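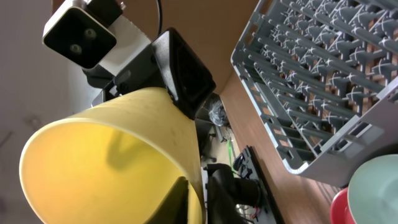
*The yellow cup and the grey dish rack.*

It has been some time since this journal addressed the subject of drinkware, and several readers have written to ask whether the household at Adthorpe has kept to its arrangements. For the most part it has. The following is offered as a record of the present position as of July.

The household moved to plastic cups for everyday use after the loss of the second-last glass tumbler from my late aunt's set. The remaining tumbler has been retired to the upper cupboard. Plastic was adopted for breakfast, for the garden and for any occasion on which my nephew Lukian Stelmakh is expected. He has raised no objection, although he did observe that the colour was "a lot" before seven in the morning.

I have come to regard the yellow favourably. Where daylight passes through the wall of the cup the interior turns a bright lemon, while the outside remains closer to mustard and has a slightly dusty look. The outer surface also shows faint specks and smudges. I had previously attributed marks of this kind to the water supply. Matvii Pavliuk, my neighbour, attributes them to my washing-up, and has lent me a softer brush on the understanding that it will be returned.

The conical shape has been the principal matter of debate. A tapered cup stores very well, one inside another, and takes up little of the shelf. It also sticks. Two cups put away damp will hold together with surprising firmness, and the approved method of separation in this house is to stand the lower one in warm water for a minute or so and twist gently. Pulling is discouraged. I have a mark on the pantry door from the last time pulling was attempted.

For this reason cups are now to remain on the rack for no less than 15 minutes before being put away, and preferably until after the second pot of tea. They are to be stood mouth down, with a little space between them – leaning against the plates is permitted if the evening meal has been a large one.

The dish rack is also plastic, and grey. It replaced a wire one which had begun to leave rust on the bench, and which I kept for longer than I should have on sentimental grounds. Grey was not my first choice of colour. I had hoped for white, but I am now reconciled to it, and tea stains are a good deal less apparent than they would otherwise have been. The rack is rinsed every few days and given a proper scrub when the drainage begins to smell, a task that falls to me by long custom.

Lukian has proposed that each member of the household be assigned a cup of a separate colour. The proposal remains under consideration. My own view is that a cup should be available to whoever is thirsty, but I recognise that the present system produces a great deal of washing-up by the middle of the afternoon.

Matvii's brush is still here. It will be returned by the end of the month, together with the jar he lent us for the plums.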